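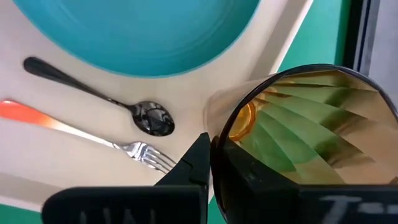 Koen De Graaf objects to last session's claim that finger shape matters more than camera position. His point: on anything see-through you lose the grasp before the fingers get there, so comparing fingers with a badly aimed wrist camera tells you very little. Fair. We'll take both today, camera second.

Handout 5: Comparing grippers on tableware
April 6, 2023

Bring your log sheet from last time. If you missed it, copy somebody's, we are not starting over.

What we're comparing

Two sets of fingers, same arm, same controller settings.
Dundura: long, flat faced, hard. Narrow at the tip.
Tatia: shorter, soft pad, wider. Grips lovely, sees badly (more below).
The Kuipers controller stays as it is for both. Please do not touch the gains. I know the approach looks sluggish. Leave it.

Change one thing at a time. Said it in November, saying it again. Last group swapped fingers AND moved the camera bracket and then wrote a page of conclusions, none of which can be used.

Why tableware

Cheap, everybody knows what a good grasp looks like, and it covers most of the awkward cases on one tray. Shiny, clear, thin, curved. A tumbler with facets is a nasty thing for a camera: the walls break up whatever lies behind them and you get stripes of tray and table running through the object you're trying to find. Dark rim helps. Go for the rim, or the outer wall just under it.

Spoon with a mirror finish: the reflections move when the wrist moves, so a tracker that locks on to a highlight will slide off down the handle. Fork is easier on the handle, harder at the tines. Two pieces of cutlery lying at the same angle near each other are a good test of whether the planner picks the one you asked for. Try it with them parallel first, then crossed.

Bowl: a finger inside, a finger outside, over the rim. Don't try to span it.

Procedure, part A (fingers)

Home the arm. Check the fingers are seated, they click.
Object on tray, tray square to the table edge.
Approach from above, slow. Stop with fingers open either side of the target and look at the wrist view before closing. Write down what you can see of the object at that point. All of it, most, rim only, nothing.
Close. Hold. Lift a hand's width. Hold again.
Put down. Don't drop it, even the plastic things, the noise carries.
Repeat 5 times per object per finger set, then change fingers.

Score each go as held, slipped, or missed. "Sort of held" is slipped. If the object turned in the grip but stayed up, call it held and put a T next to it. We want the Ts, they are most of the interesting results.

Grip force: start at the low setting. Calibration weight is 500 g and it should lift clean on both finger sets before you go anywhere near glass. If it doesn't, stop and recalibrate. Raising the force until it works is how we got the crack in the old tumbler.

Notes on contact

Flat hard face on a curved wall = a line of contact at best. On facets you may get a flat on a flat, which is great when it happens, and horrible when you land on an edge, becuase the glass wants to roll to the next facet. That's your T. Soft pad hides this, it gives a bit and covers both. So the Tatia ought to win on the tumbler. Does it win on the fork? Think about pad thickness against handle thickness before you test, write down a guess, then test. A guess written afterwards doesn't count.

Friction: wipe the pads between objects. Same cloth, same wipe. Skin grease changes everything.

Tilt matters too. A glass taken at a slant loads one finger at the tip and the other further down. Grip force on the display looks the same! Only the turn tells you.

Procedure, part B (camera)

Dundura fingers back on. Camera in the low bracket, then the high bracket. Same objects, same scoring.

Low bracket: close view, fingers take up a lot of it, and past a certain point the target is behind a finger. High bracket: you see over the tips but small things like spoons are only a few pixels wide and the room gets in. People, chairs, daylight. Any busy background counts against a clear object, so note what was behind it each time.

Lag check. Wave something in front of the lens, compare with the screen. Anything over 600 ms and your operator will overshoot, no matter how good they are. Log it at the start and at the end. If the two readings differ, say so in the write-up and don't average them.

Driving by hand: one operator, one person on the stop button. Operator sits where they can see the arm AND the screen, and says which one they're using. Switching without noticing is common and it muddles the comparison, so get your partner to mark the switches on the sheet.

Watch for the gap between the fingers. With the tips together you're lining up through a slot, and a glass off to the left is easy to lose track of once a finger comes across in front of it. Plates under the edge of the object are worse, the curve of the rim draws the eye and people aim at that. A drink in the glass gives you more colour to aim at but shifts the weight, so part full goes down as a seperate object from empty.

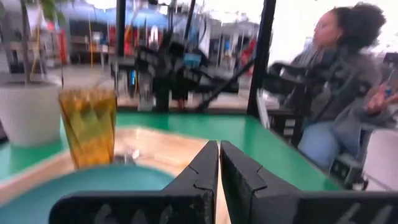 Part C, only if time

Trirnelano course people have asked for the same log format so we can put results side by side. Columns in this order: object, finger set, bracket, lag, score, remark. Remarks in words please, no smileys.

Handing over between arms: one arm holds, the other takes. Cutlery only, handle first. No glass. Second arm starts from its parked position every time, and the first lets go when the operator says so out loud.

Write-up

2 pages, no more. One table, one graph if you must. Answer these:
Which finger set would you fit for a tray of mixed items, and which item would you give up on?
Did the bracket change the score by more than the fingers did? (Koen's question. Use your own numbers, leave his alone.)
Where did your written guess go wrong?

Hand in through the usual folder, surname first in the file name. Put the fingers back in the right boxes, Dundura in the deep one.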